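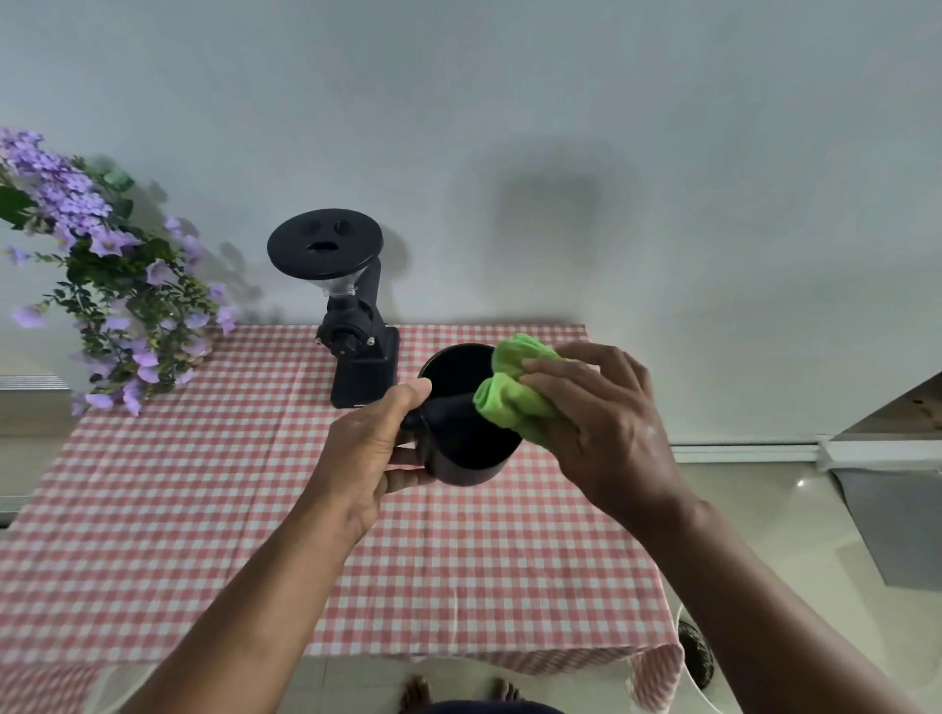 Grinder slows the whole coffee cell down, what am I missing?
posted by narkam_beans, 21 Mar 2021

Hi all! I run a little automated coffee cell at home (a Pritden arm, an electric grinder and a brewer on a timer). Since January the grounds cup keeps ending up out of place and the arm stops with a grip fault. I wipe the cup with a dry cloth, inside and over the rim, and it's fine for a while, then it faults again. Grip force is on 4. Do I need a new gripper??

Doležal
Leave the force alone! I had mine up too high and all it did was shove the cup sideways. Wipe the outside wall too, right where the fingers close, and do the spout. Mine gets a film of coffee oil there that I can't even see. Then wipe the finger pads with a barely damp cloth, let them dry, and re-teach the pick point with the clean cup pushed all the way in. I do the pads every 167 cycles (odd number, I know, it's just how my counter fell) and I'm well over 3,000 now on the same pads.

unberg_tinkerer
get a new gripper, mine was junk after 4,000

narkam_beans
Re-taught it last night and the pick point was off toward the spout side. Pads were filthy, oops. No faults so far this morning. Does anybody know if the pads come off without taking the fingers apart?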